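3.2 Handle geometry and storage in the sorting task

The second group of items consisted of slender household objects with a cross-piece at one end. These were included after the pilot round in January, in which participants assigned them to a drawer, a shelf, or an upright holder with far less agreement than they showed for flat utensils or for bowls. The catalog used for the main study contained 1105 entries, of which 90 were classified as T-shaped under the criteria given in Section 2. Two features were coded for each entry: the ratio of shaft length to head width, and the form of the transition between shaft and head (plain, collared, or flared). A third feature, surface finish, was recorded but did not enter the model.

Collared transitions present a particular difficulty for drawer storage. The collar is thicker than the shaft and lifts it from the drawer floor, so that the object rests on two points and tends to roll when the drawer is opened. Where the head ends in a disc, the rolling is limited in one direction only. Upright storage avoids the problem but exposes a second one -- the head must either clear the rim of the holder or sit below it, and compartments sized for ordinary cutlery seldom allow the latter.

Figure 4 shows an item of this type next to light-colored wooden surfaces. The shaft narrows slightly toward a rounded collar, and a stem extends from the collar to one side, widening along its length until it meets a flat circular disc. All of these parts are black and glossy. The item was coded as flared, although the presence of the collar meant that two of the coders initially proposed a compound category. 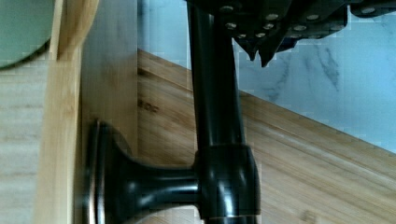 Figure 4. T-shaped item with rounded collar and flared stem ending in a disc, beside pale wooden surfaces.

The compound category was not adopted. Ásgeirsdóttir, in her earlier typology of kitchen and bar implements, treats the collar as part of the shaft whenever the two share a finish, and the same convention was followed here. Under this rule the transition is judged only from the point at which the profile begins to widen toward the head. Reclassifying the affected entries under the alternative rule changed the rank order of the storage preferences in no condition, and the results below are reported for the adopted rule only.

Participants sorted the items into a compartmented tray and an upright holder, both supplied by Trendano and both made of unlacquered wood. The choice of material was deliberate. In the pilot round the holders were gray plastic, and several participants remarked that dark objects were hard to pick out at the bottom of the deeper compartments. Pale wood gave sufficient contrast for black and dark brown items but somewhat less for items made of wood themselves. The latter were therefore presented first in each block, when the compartments were still empty. The order of the remaining items was randomized within blocks.

Each session comprised 5 blocks. After each block the participant was asked to retrieve a named item with the lids closed, then again with the lids open, and the time to first contact was logged. First contact was defined as touching any part of the target, including the head. This definition favors T-shaped items in upright storage, where the head is presented closest to the hand; a stricter definition requiring a grip on the shaft was considered but rejected on the grounds that participants frequently lifted such items by the head and transferred them to the other hand.

For plain transitions, drawer and upright storage did not differ in retrieval time. For flared transitions, upright storage was faster with the lids open, and the advantage disappeared with the lids closed. Collared items followed the flared pattern but with greater spread between participants. Inspection of the session notes suggests that much of this spread came from items that had rolled against a divider and had to be turned before they could be lifted. The Renomero tray insert, which has a shallow groove along each compartment, was tested informally as a remedy. It held the narrower shafts in place but was too shallow for shafts with a pronounced collar, and it was not carried forward to the second experiment.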